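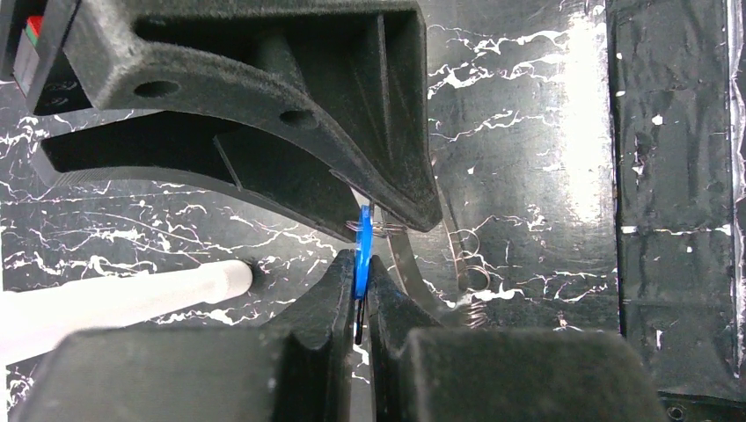 Project Report: How Do People Solve a Wire Puzzle?
Ívar Hedegaard
10 Aug 2018

I've had a drawer full of wire puzzles since I was a kid, so when we got to pick our own topic I didn't think very long. I wanted to know if people get faster with practice or if they just get lucky once. I asked 12 classmates to try, with a limit of 25 minutes each, and wrote down everything they tried (and some of what they said - not all of it can be printed!).
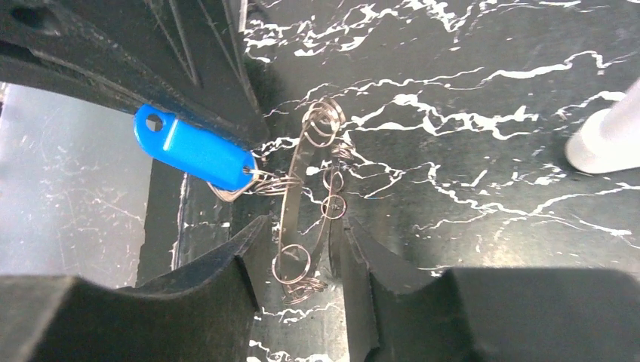
Figure 1. Wire puzzle with the blue tag attached.

Most people went straight for the rings. They pulled, twisted, pulled harder, and then gave it a shake. Thomas was the only one who put his down flat and just looked at it for a while, and I started doing the same after watching him.

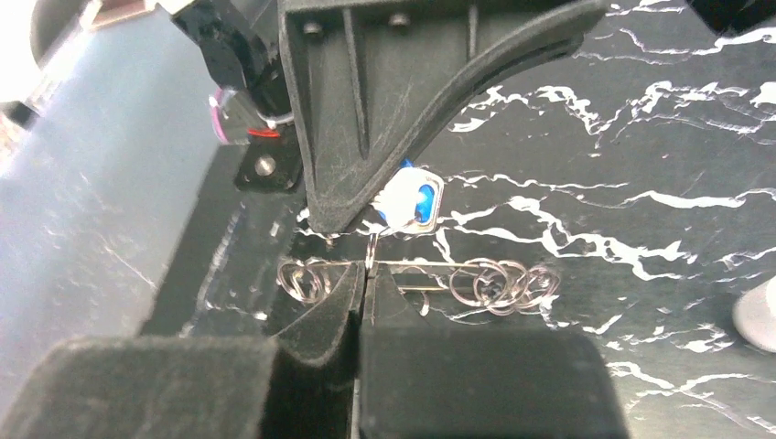 My own times were all over the place. I'd do it quickly, feel great, and then be stuck on the very same step the next morning. Goren thinks I should have written down my moves from the start and he's right - I only began doing that in March, so the early notes are pretty thin.

Next time I'd use fewer people and give each of them more tries.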